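Search this site Enter keywords Go

04/05/2019

Culteck open day!! I have been looking forward to this since March and I almost missed it, because the exit for Girngate is the kind you only notice in your rearview mirror. Parking was 2 dollars, exact change, and of course I had a 50 and nothing else. A very nice man broke it for me at the coffee cart (so then I had to buy a coffee, fair enough).

They took us around in groups of 24, and ours got Lộc Lưu, who works on the household side and talks even faster than I do. I liked him right away. I'd pictured a big factory floor with arms swinging about, and there was one of those downstairs, but his part was mostly screens. The program he runs is called Dernasik and it's a pretend house for teaching a robot to handle ordinary stuff. You sit in a dim room and look into somebody's dining room that doesn't exist.
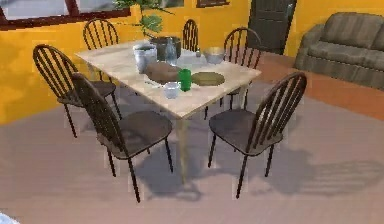

Lộc started with how they pick the jobs, and I scribbled as fast as I could on the back of my parking slip. It's all dull chores – clear this, carry that, put it back where it goes – and the dull ones are what give them the most trouble. A woman behind me asked why they didn't begin with something easy like a bare table, and he said they had, years ago, and it taught them very little. So now they get a loaf of bread next to a bright green bottle, and a glass bottle in front of a dark pot with a big leafy plant coming up out of it, and I thought, well, that's my table on any Sunday! I'd have to move the plant before I could get to anything, too. I wanted to ask who grows a houseplant on the dinner table next to a pail, but the group was moving along.

Then he switched to a close view, and I have to say it threw me. All of a sudden there was nothing but yellow, two sides of something meeting at a corner, one side bright like marigolds and the other more of a mustard with little ripples in it. I leaned over to the teenager beside me and asked what it was and she shrugged. It made me feel a bit better about robots, or worse, I can't decide. If that was all I had to go on I'd be knocking things over left and right.

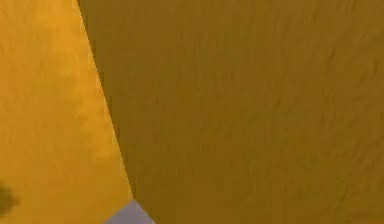 Lunch, and the drive home

Sandwiches in the lobby, egg or turkey, and I got the last egg. I sat with a couple who had brought their dog, Cù, a round little brown thing who slept through the whole welcome speech. Picked up a pen and a tote bag. Missed the exit going the other way too, so I was home after six, feet killing me. Need to call my sister tomorrow and tell her about the plant.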